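MEDIA RELEASE
26/03/2022

Arstead students take simulated robot arm to final round

A student team from Arstead College has qualified for the final of the Lekell Schools Robotics Challenge, where entrants program a robot arm entirely in simulation.

The team, Zeno, is made up of Year 11 students Dayana Huaranga, Aníbal Sánchez and Jairo Escobar. They were one of 40 teams chosen from 536 entries.

In the challenge, each team writes a control program that has the arm pick up small coloured cubes and move them to set positions. The cubes start in a different layout each time, and some may be sitting on top of a larger box. Programs are scored on accuracy and time.

Zeno began work in December and has logged 148 practice runs since then. The students meet after class in the computer lab.

"The cubes near the edge of the box gave us the most trouble," said Dayana Huaranga. "We rewrote the approach path 2 times before we were happy with it."

Teacher Maritza Rivadeneyra runs the robotics club and said simulation had opened it up to more students.

"We don't own a robot arm and we couldn't afford one," she said. "With this program, anyone with a school laptop can have a go."

The final will be held online and judged by a panel led by Arnulfo Pacheco of Steiner Automation. Each team will be given a layout it has not seen before and will have one attempt.

Families and other schools are welcome to watch. Viewing details are available from the college office.

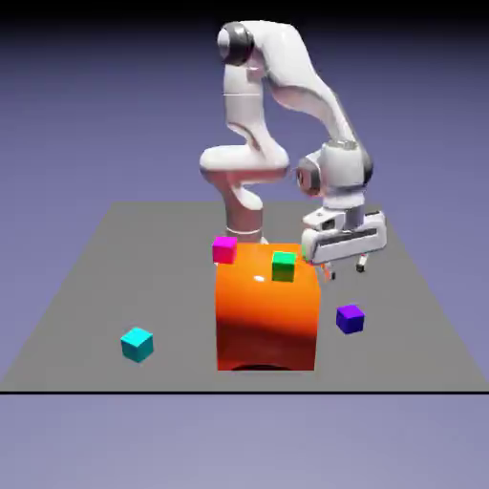
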